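Bimanual teleoperation cell, pre-session inspection
Ruth Bainbridge, September
1 min read

1. E-stop, leader and follower side: pass.
2. Mounting bar bolts: pass. Surface scuffing only, no action.
3. Cable clips on upper links: pass. Recheck Friday.
4. Leader-follower lag: pass at 5 ms.
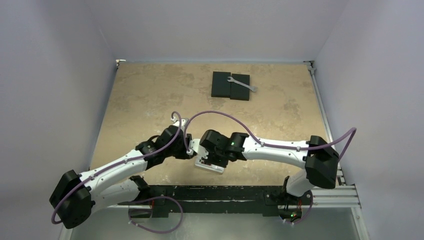 5. Start pose: comment. Siebe Dijkstra asks that operators open the distance between grippers before enabling torque. With the tips this close in front of the foam blocks, a small leader offset can cause contact. Wrench stays on the right block for task 382.

6. Cable slack: comment. Move both leaders through full reach by hand before recording. Stop if a loop catches at the elbow.

Open item: log 411, replacement finger tips from Dekker not yet received.

Last updated 4:10 p.m.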